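Vaughan Treloar fixes old computers and he cannot stop talking about it

I had 2 hours set aside for Vaughan Treloar and used them up before he had finished telling me about his first machine. It was a beige tower his uncle gave him with no side panel and a dead hard drive, and he was twelve, and he thought it was the best thing anyone had ever owned. "I didn't even have a screen for it," he says. "I used to sit there and listen to the fan!"

These days he runs Vekstead, a repair workshop up a flight of stairs behind a bakery, where people bring in desktops that offices and schools have finished with and Vaughan gets them going again for families who need one. He charges what he spends on parts and nothing else. On a Friday evening, which is when I went, the door stays open until nine and the smell of tomorrow's bread comes straight up the stairwell (I left starving).

He started with his neighbour Conall Gilmartin, a retired bus mechanic who had never opened a computer before. Vaughan lights up when he talks about those early months. "Conall came at it like an engine. He'd say, right, what does it breathe, what does it drink? And I'd think, well, air and electricity, and off we went. He found more faults by listening than I did with any software."

Conall was sorting screws into jam jars while this was being said and pretended not to hear. When I asked him about it he told me most of it is dust. "You'd not believe the dust. Machine comes in, they say it's slow, it keeps switching itself off. It's wearing a jumper, that's all. It's cooking."

So what do they do first with a new arrival? Vaughan is very firm on this. Unplug it, hold the power button in for a few seconds, get the side off and then look for a good long while before touching anything.

"I love that bit," he says. "You've got the lid off and it's all there in front of you, every decision somebody made. Where they ran the cables, how they got the drive in, which screws they thought you'd need to reach. Some of these office desktops are beautifully thought out, and they get no credit for it because they spent their lives under a desk being kicked."
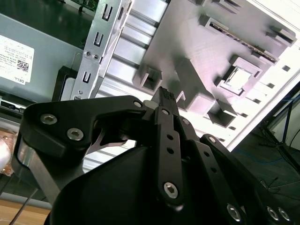 "And then there are the ones where you need to take out three things to reach a fourth," he carries on, "and I love those as well, but in a different way. I swear at them more."

The workshop has had 250 machines through its door and Vaughan writes each one up in a hardback ledger, in pencil. Most get more memory and a solid-state drive, which he says is the best present you can give an old computer. He puts a free operating system on nearly all of them and sits down with whoever is taking it home until they can find their way around. One woman came back in December to show him the family history she had typed up on hers. All 3405 names of it! He read the lot.

There are disappointments. A batch arrived from an office in Pokuditz that had been stored in a leaking garage, and only a couple could be saved. He still sounds sore about it. "You strip them for parts and you tell yourself that's fine, the parts go on. And they do. But I'd have liked to hear them start."

I asked whether he ever gets offered anything really old. He was out of his chair before I'd finished. On the top shelf, under a tea towel, is a machine from 2000 that he won't part with. It takes an age to start and it makes a noise like a coffee grinder when it does. He plays one game on it, a pinball table, and Conall holds the high score, which is written on a bit of tape stuck to the shelf.

They are hoping to start a Saturday morning for teenagers next, once they have sorted out enough benches. Vaughan wants each of them to take a computer apart completely and put it back together, and then take it home. "There's this moment when you press the button and it comes on and you did that," he says. "I've had it hundreds of times and I still do a little dance."

"He does," said Conall, from the jam jars. "It's not a good one."

If you have a desktop to pass on, Vaughan asks that you bring the power lead with it and leave the old drive in if you're happy for him to wipe it. Laptops are welcome too, although he'd like you to know that he finds the screws annoying.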